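Stacked washer and dryer in the bedroom, is this a terrible idea?
Posted in Home & Laundry

sockdrawer_blues
We're moving into a smaller place in December and there's no laundry room, no basement, nothing. The only hookup is in the bedroom (yes, the bedroom) on the wall across from the bed. The landlord at Gollimness says we can put in our own stacked set as long as it's vented right or it's a ventless dryer. I've lived with a coin laundry downstairs for 11 years so I'm pretty excited, but my husband sleeps like a nervous cat and I do most of my wash at night. Will it shake the bed? Will the room get damp? And does the wood floor need something under it? I've been looking at a Taltus pair that's $658 on clearance but I can't find anybody who owns one.

pinehollow_deb
Oh, I can talk about this all day! We've had ours in the bedroom for a long time now and I would never go back to hauling baskets. The shaking is mostly a leveling thing. Get a real level, set it on the bottom machine front to back and then side to side, and turn the feet until it's dead on, then lock the nuts down. Do it BEFORE you stack the top one (ask me how I know). Use the stacking kit made for your brand too, don't just set one on the other and hope.
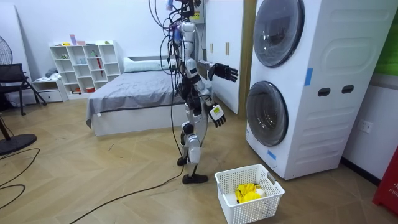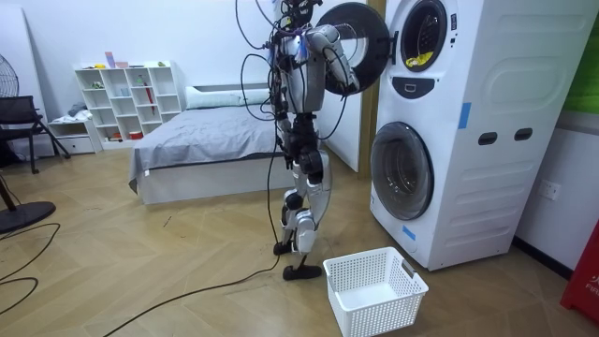
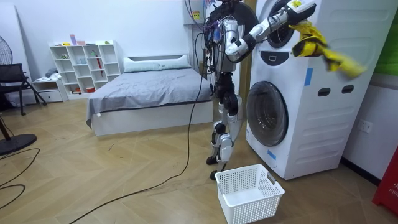 Farna Home Forum Digest, Issue 13, page 11

For the floor, I bought a thick rubber mat and cut it to fit, and it helped with the hum a lot. I also keep a shallow drain pan under everything. A slow leak on a wood floor is no joke, we lost a strip of boards at our old house over a hose washer that cost less than a cup of coffee. Shut the water valves off when you travel, and swap the rubber hoses for braided ones while you can still reach back there.

As for nights, I run the wash after supper and I'm done by 9 p.m. If you've got a delay start, set it so the spin happens while you're both eating breakfast. Towels are the worst for thumping, so I mix them in with smaller stuff and it balances out better. Oh, and think about which way the doors swing before you push it into the corner! You can flip the hinge on some dryers and on some you're stuck with what you get.

Can't help you with the Taltus, sorry. Mine's an old Heffernan set and it just keeps going.

grumpy_in_4B
measure the door first. the bedroom door not the machine door. my brother in law's set sat in his hallway for a month

tumble_low
I went ventless in a bedroom, so I can speak to the damp part. It was fine as long as I emptied the tank and cleaned the lint filter every load. When I got lazy about the filter the windows fogged up and everything took forever to dry. Crack a window or leave the bedroom door open while it runs. Also leave the washer door open a bit between loads or it'll smell like a pond in there, and you really don't want that where you sleep.

Check the outlet too. Mine tripped the breaker with a 2000 watt space heater going on the same circuit, and I had to reset it in my pajamas more than once. If it's a full size electric dryer you probably need a different outlet altogether, so ask the landlord what's on that wall before you put money down on the clearance one. Does it say if the stacking kit comes with it? Those are usually extra.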